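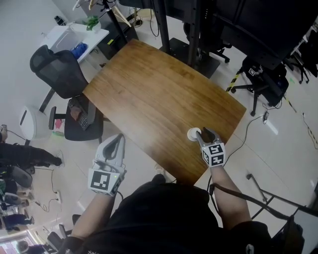
## Recording a pick-and-place set with the hand-held grippers

These steps cover table-top tasks with small, flat parts. Allow two people for the first session: one demonstrates, one watches the log.

### Before recording

1. Wipe the fiducial faces on both grippers. A smudged marker shows up later as a jump in the pose track.
2. Run each cable along the forearm and leave slack at the elbow.
3. Open and close both grippers fully, twice. The Handach logger takes its width limits from this.
4. Check that the marker rate stays above 195 detections in the calibration window. If it doesn't, move the lamp before touching any settings.

### Demonstrating

Start with both grippers open and above the table. Approach the part from the side, close, and hold still for two seconds. Then lift, place and release.

Keep wrist rotation slow — fast turns take the markers out of view and the episode is dropped at export. The idle gripper stays open and raised.

Say "bad" aloud if you fumble a grasp, then finish the motion anyway. Dima Saab tags these by hand.

### After recording

Export in batches of 500 episodes or fewer. Larger batches time out on Retley. Replay six from each batch at half speed and compare the gripper width with the video. An offset that grows over the batch means step 3 has to be repeated.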